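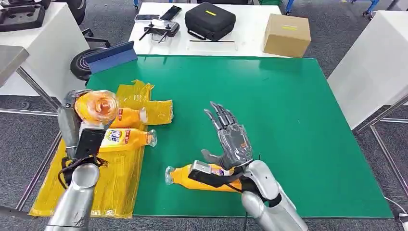 Cuatro botellas sobre el tapete verde: la pinza izquierda sostiene una, la mano derecha, con guante transparente, está abierta.

Enseñar con las manos de otro

En el taller de Plirberg, en Kilitz, la jornada empieza a las nueve y la primera hora se dedica a repetir. Una persona mueve los brazos a distancia, el robot los sigue, y cada intento queda guardado con su número. El último que vi en la lista era el 3014.

La tarea parece pequeña: tomar una botella de plástico, girarla, dejarla de pie. Para quien maneja los mandos no lo es. «Tú no sientes el peso, solamente lo ves», me explicó una operadora, que necesitó dos semanas para no apretar demasiado. El plástico arrugado complica el agarre – se mueve con la botella – y por eso se practica también encima de él.

Los dos brazos no terminan igual. A la izquierda hay una pinza; a la derecha, una mano de cinco dedos. El operador debe pensar de dos maneras al mismo tiempo, y después de 50 repeticiones le toca descansar, aunque no quiera.

En Stollis, el programa que ordena las grabaciones, los intentos malos se marcan pero no se borran. En diciembre quedaron marcados 77. Yo pedí probar una vez. Tiré la botella al segundo movimiento, y mi intento también está en la lista.

Texto: Butkienė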